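第2章 設置および始業前校正

Brevik レール探傷装置 取扱説明書
発行:Risitum 保線機器事業部
改訂日:2021年12月30日

この章では、Brevik レール探傷装置(以下「本装置」といいます。)を軌道上に設置し、始業前の感度校正を完了するまでの手順を示します。探傷走行の操作は第3章、測定記録の整理は第4章を参照してください。
本章の作業は、軌道管理者が定める線路立入りの手続きが完了し、列車見張員が所定の位置に配置された後に開始するものとします。本書の記載と軌道管理者の規程が異なる場合は、軌道管理者の規程を優先してください。

2.1 安全上の表示

本章で使用する表示の意味は次のとおりです。

警告 取扱いを誤った場合、死亡または重傷に至るおそれがある事項を示します。
注意 取扱いを誤った場合、軽傷または機器の損傷に至るおそれがある事項を示します。
備考 操作上の補足事項を示します。

警告 列車接近の合図があったときは、校正の途中であっても直ちに作業を中止し、本装置を建築限界の外へ退避させてください。校正データの保存操作は行わないでください。
警告 電化区間では、走行ハンドルを最も高い位置に固定したまま本装置を持ち上げないでください。
警告 雷鳴が聞こえるときは設置作業を行わないでください。

2.2 構成品の確認

本装置は、次の構成品に分けて格納されています。設置の前に、納入時の構成品一覧表と照合してください。

台車本体
走行ハンドル
探触子ホルダ(左右各1組)
垂直探触子および斜角探触子
接触媒質タンクおよび給水ホース
制御表示器
バッテリユニット
電源ケーブルおよび信号ケーブル
Hrytsenko 対比試験片
校正記録票

探触子には製造番号が刻印されています。制御表示器に登録された番号と刻印が一致しない場合、感度校正の結果は保存されません。探触子を交換したときは、2.6項に進む前に登録番号の変更を済ませてください。

Hrytsenko 対比試験片には、レール頭部、腹部および底部を模擬した人工きずが加工されています。試験片の探傷面に打痕、腐食または著しい摩耗がある場合は使用せず、予備の試験片に交換してください。試験片の有効期限は、側面の管理ラベルに記載されています。ラベルが読み取れないものは期限切れと同じ扱いとします。

2.3 台車本体の組立て

台車本体の組立ては、必ず2人で行ってください。軌道の外の平坦な場所で組み立て、完成した状態で軌道上へ移します。

1. 台車本体を地面に置き、左右の車輪ロックが「固定」の位置にあることを確認します。
2. 走行ハンドルを台車後部の受け金具に差し込み、固定ピンが反対側に出るまで押し込みます。
3. 固定ピンに抜止めリングを取り付けます。
4. 探触子ホルダを左右の案内軸に取り付けます。刻印「L」のホルダは進行方向左側、刻印「R」のホルダは進行方向右側です。
5. ホルダを手で上下させ、引っ掛かりなく動くことを確認します。
6. ホルダを最上部まで引き上げ、格納フックを掛けます。
7. 接触媒質タンクを台車中央の受け枠に載せ、ベルトで締め付けます。
8. 給水ホースを左右の分岐口に接続します。

前後の車軸間の距離は456ミリメートルに調整して出荷しています。長孔部の調整ボルトは封印されています。封印が破れている場合は、使用を中止して保守窓口へ連絡してください。

注意 案内軸に潤滑油を塗布しないでください。接触媒質に油分が混入すると、レール頭頂面に油膜が残り、後続列車の空転または滑走の原因となります。
注意 車輪の絶縁リングに割れや欠けがある場合は、軌道回路を短絡するおそれがあります。絶縁リングを交換するまで、本装置を軌道に載せないでください。

備考 ねじの締付けには付属の工具を使用してください。電動工具による締付けは、受け金具のねじ山を損傷させることがあります。

2.4 ケーブルの接続

ケーブルの接続は、バッテリユニットの主スイッチを「切」にした状態で行います。

1. ケーブルの被覆、差込み部および端子に傷、変形または異物の付着がないことを確認します。
2. 信号ケーブルを左側の探触子から順に接続します。コネクタの合いマークを合わせ、ロックリングを止まるまで回します。
3. 右側の探触子についても同様に接続します。
4. 信号ケーブルの他端を制御表示器の入力端子に接続します。端子の表示とケーブルの識別表示が一致していることを確認してください。
5. 電源ケーブルを制御表示器、バッテリユニットの順に接続します。
6. すべてのケーブルを台車側面のケーブル受けに収め、車輪および案内軸に触れていないことを目視で確認します。

余ったケーブルは、許容曲げ半径を下回らないように緩く束ねてください。強く折り曲げたケーブルは、外観に異常がなくても内部で断線していることがあります。前回の作業で車輪に巻き込まれたケーブルは、導通の有無にかかわらず交換の対象とします。

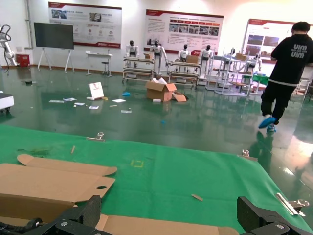
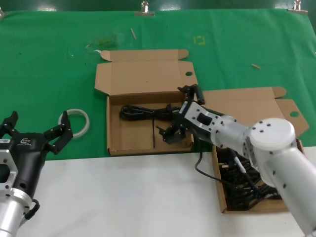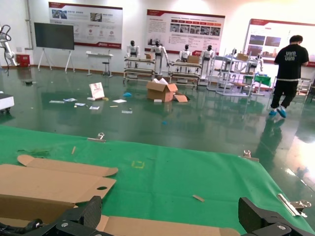

図2-1 緑色の布を金属製クリップで留めた作業台と茶色の段ボール(3点共通)

2.5 軌道上への設置

設置位置は、直線区間または曲線の緩やかな区間とし、継目、分岐器、踏切および伸縮継目の付近を避けてください。レール頭頂面に著しい錆、落葉、油脂または凍結がある場合は、これを取り除いた後に設置します。

1. 列車見張員に設置の開始を通告し、了承の合図を受けます。
2. 2人で台車本体の前後の持ち手を持ち、レールの上方で水平に保ちます。
3. 車輪のフランジがレールの内側に入る向きで、静かに降ろします。
4. 車輪ロックを一度「解除」にし、手で前後に軽く動かして、全車輪がレールに接していることを確認します。
5. 車輪ロックを再び「固定」にします。
6. 探触子ホルダの格納フックを外し、探触子をレール頭頂面に静かに降ろします。
7. 横調整ねじを回し、探触子の中心をレール中心線に合わせます。
8. 給水弁を開き、探触子の接触面全体に接触媒質が行き渡ることを確認します。

接触媒質には清水を使用します。気温が氷点下となるおそれがある場合は、Risitum が指定する不凍液を混合してください。混合の割合は、不凍液の容器に表示された温度別の表によるものとします。市販の自動車用不凍液を代用することはできません。

注意 探触子を落下させるように降ろさないでください。振動子の接着層が剝離し、感度が低下します。
注意 勾配区間で手を離すときは、車輪ロックに加えて手歯止めを使用してください。

備考 レール頭部の側摩耗が進んだ区間では、中心線を目視で定めることが困難な場合があります。その場合は、制御表示器の「底面反射」画面を表示し、底面エコーが最も高くなる位置に横調整ねじを合わせてください。

2.6 始業前の感度校正

感度校正は、次のいずれかに該当するときに実施します。

当日の探傷を開始するとき
探触子、信号ケーブルまたは制御表示器を交換したとき
バッテリユニットを交換したとき
本装置に衝撃が加わったとき、または本装置を転倒させたとき
探傷結果に疑義が生じ、軌道管理者が再校正を求めたとき

校正に先立ち、制御表示器の電源を入れ、自己診断が終了するまで待ちます。試験片は、本装置と同じ場所に置いて温度をなじませておいてください。直射日光の下に試験片だけを放置することは避けてください。

1. 制御表示器の「始業校正」を選択します。
2. 測定者の登録番号および線区コードを入力します。
3. Hrytsenko 対比試験片の管理番号を入力します。
4. 探触子を格納位置に戻し、校正用延長ケーブルを使用して試験片の探傷面に移します。
5. 探傷面に接触媒質を塗布し、垂直探触子を位置表示「A」に当てます。
6. 底面エコーが表示されたら、音速および零点を調整します。調整値は画面の指示に従って決定してください。
7. 探触子を位置表示「B」に移し、頭部人工きずのエコー高さを基準線に合わせます。
8. 斜角探触子を位置表示「C」に当て、前後に走査して最大エコーを求めます。
9. 最大エコーが得られた位置で「保持」を押し、屈折角を読み取ります。
10. 左右すべての探触子について、手順5から手順9までを繰り返します。
11. 画面に「校正完了」と表示されたら、「保存」を押します。
12. 表示された校正番号を校正記録票に転記します。

手順7で基準線に合わせることができない場合は、接触媒質を拭き取って再度塗布し、手順5からやり直してください。やり直しても合わない場合は探触子を交換します。増幅度を上限まで上げて基準線に合わせることは認められません。

手順9で読み取った屈折角が探触子の公称値から許容範囲を外れているときは、接触面の偏摩耗が考えられます。摩耗ゲージを当て、限度線を超えているものは使用を中止してください。

備考 校正中に画面を切り替えると、未保存の値は破棄されます。

2.7 Wollus への校正データの転送

校正データは、記録管理ソフトウェア Wollus に転送して保管します。転送は、現場の携帯端末または事務所の管理端末から行うことができます。

1. 制御表示器の「通信」を選択し、接続先の端末を指定します。
2. Wollus を起動し、「校正データの受信」を選択します。
3. 受信した校正番号が校正記録票の番号と一致することを確認します。
4. 対象線区を選択し、「登録」を押します。
5. 登録済みの表示に変わったことを確認し、通信を切断します。

制御表示器の内部に保存できる校正データは127件です。上限に達すると、以後の校正データは保存できません。古いデータが自動的に消去されることはありませんので、転送済みのデータを選択して消去してください。消去の権限は、軌道管理者が指定した管理者に限られます。

Wollus の線区マスタは、毎年7月に更新版を配布します。更新版を適用する前に、未転送のデータがないことを確認してください。適用後は旧版の線区コードで測定を開始することができません。

2.8 異常表示と処置

始業前校正の途中で異常が検出されると、制御表示器に番号と内容が表示されます。本章に関係する主な表示は次のとおりです。その他の番号については巻末の一覧を参照してください。

表示 173
内容 探触子の登録番号が一致しません。
処置 探触子の刻印を確認し、登録番号を変更した後、始業校正を最初から実施してください。

表示「接触不良」
内容 探触子と探傷面の間で音響結合が得られていません。
処置 給水弁の開度、ホースの折れおよび探傷面の汚れを確認してください。

表示「電圧低下」
内容 バッテリの電圧が校正に必要な値を下回っています。
処置 主スイッチを切り、充電済みのバッテリユニットに交換してください。交換後は再校正が必要です。

表示「試験片期限」
内容 入力した管理番号の試験片は有効期限を過ぎています。
処置 期限内の試験片に交換してください。期限の延長操作を現場で行うことはできません。

表示「底面消失」
内容 底面エコーが連続して得られていません。
処置 試験片上で表示されたときは、探触子の位置と向きを確認してください。レール上で表示されたときは、横調整ねじの位置を確認したうえで、軌道管理者に当該位置を報告してください。

同じ表示が繰り返されるときは、主スイッチを切り、使用を中止してください。制御表示器の筐体を開けると保証の対象外となります。

2.9 校正後の確認および引渡し

校正を完了した後、探傷走行に移る前に次の事項を確認し、校正記録票に記入してください。

1. 校正番号が制御表示器と記録票で一致していること。
2. 探触子がレール上の所定の位置に戻されていること。
3. 校正用延長ケーブルが取り外され、格納されていること。
4. 対比試験片、工具および拭取り布が軌道内に残されていないこと。
5. 接触媒質タンクの残量が、予定する探傷区間に対して十分であること。
6. 列車見張員との合図の方法が、作業者全員に周知されていること。

記録票は測定者と確認者の双方が署名し、作業責任者に引き渡します。引渡しを受けた作業責任者は、記録票の写しを現場に携行し、原本を当日の作業日誌に添付してください。

校正の完了から探傷走行の開始までに本装置を軌道から降ろした場合は、2.5項の手順により再度設置し、底面エコーの高さを確認してください。確認した値が校正時の許容範囲を外れているときは、2.6項の感度校正を改めて実施するものとします。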